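**From the Bunting Social Club newsletter, October 10, 2024**

## Snacks: the new arrangement 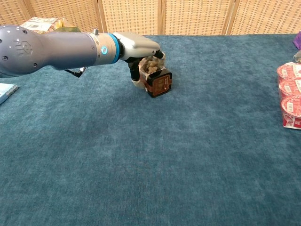 The snack question took up most of the last quiz night, well ahead of the quiz, and we now have an arrangement. Kirsty Dunmore put it to the room between the geography round and the raffle, and it was carried by 16 votes to seven, the seven being the crisps faction, who have asked for their number to be recorded. From next time everything edible comes in a clear plastic tub with a label on it, like the one on the blue cloth with the little pale brown cracker-ish bites in it. You can see what you're getting before you commit. Anyone who was present for the unmarked foil parcel in spring will understand the appeal.

The label needn't be fancy. Say what it is, whether there are nuts in it and, if you made it yourself, your name, so that praise and complaints can be sent to the right address.

On the cloth: it stays. Lenuța Văduva has had words with me about crumbs and velvety fabric, and she would like it known that a damp sponge makes things worse. Brush with the pile, outdoors, and keep dips on the side table by the kettle. Hummus is a dip. So is whatever Table Four brought.

We've spent £281 on refreshments so far this year, a good part of it on biscuits that went soft in the cupboard because somebody left the lid off. Lids, please.

Spare tubs are under the sink. Bring them back washed, and with the lid they left with.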